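Can a machine do my evening chores yet?

My mother-in-law asked me this in spring, when she was standing at my sink with her sleeves up. She had read that in a few years we will all have a robot which washes up, and she wanted to know if she should wait with buying a new dishwasher. I told her to buy the dishwasher. But the question stayed with me, and during the summer I made a list of everything I do in the house between dinner and bed. Then I tried to be fair to the machines.

I should say that I am not an engineer. I do the parts planning in a workshop in Dikton, where we have two robot arms that load a press. They are very good at it. In one shift last December they moved 3,416 parts and stopped only when the tray was empty. So I do not belong to the people who say that robots can do nothing. I see them working every day. The parts always come in the same tray, with the same side up, and my colleague Shigeru Minami spent most of a month on that tray.

My kitchen has no such tray. A short version of the list:

Clearing the table. Plates are maybe possible. The glass that my son left behind the curtain, no.

Washing up. The dishwasher already does the washing, and it does it better than I do. What remains for me is the loading, and of course the pan with burnt rice.

Wiping. I think this is harder than it looks. You must press, but not too much, and you must notice what is still sticky.

Floor. We have a small round vacuum since two years. It is slow and it eats socks, but I would not give it back.

Laundry. The washing is solved since my grandmother's time. The folding is not. Hiwot Tekleab, who I know from the evening course, once saw a folding demonstration at a fair in Brakville. She said one towel took so long that she went for coffee and came back before it was finished.

Refilling and putting back. By this I mean the soap, the sponge, the salt, the paper roll. I never counted it as work until I wrote the list, and it appears there eight times.

This last group interests me most. Each of these tasks is tiny. You take a thing, move it a little, maybe press on it, and put it down. A child of three can do it. For a machine every thing is a new question: where is it, how wide is it, will it fall over, how strongly may I hold it?

Take a soap bottle. At work our grippers hold steel, and steel forgives you a lot. A plastic bottle gives way when you squeeze it. The soap inside moves also, so the weight is not in the same place when you tilt it. And there are several places where you can hold it, and not all of them are good for what you want to do next.

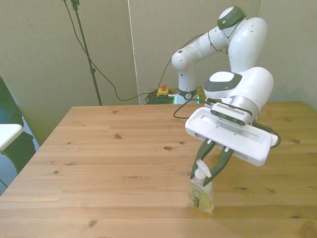
Last changed: September 3, 2018

The two fingers are closed on the neck, directly under the pump. When I take the soap in my own kitchen I hold it lower, around the belly, with the whole hand. With only two fingers I would probably also choose the neck, it is narrow and the fingers can come together there. But then I ask myself, who presses the pump? I use one hand to press and the other to catch the soap. With one arm you would have to let go of the bottle, go above it and push down straight, and hope it does not slide away on the table.

I asked Shigeru what he thinks about it. He said the pushing is easy if the bottle stands always on the same spot, and that I should stop thinking like a person with two hands. Then he asked how many soap bottles we have at home and how often they stand on the same spot. We have three, and never.

So my answer for this year: floors yes, washing yes, carrying simple things on a clean table probably soon, and everything soft, sticky or hidden behind a curtain is still mine. Tomomi Shibata wrote me after my last post that I am too pessimistic and that the price will fall faster than I believe. Maybe she is right. I would pay quite a lot for the folding alone.

My mother-in-law bought the dishwasher, by the way. She says the upper basket is too low for her tall glasses, and she washes these by hand.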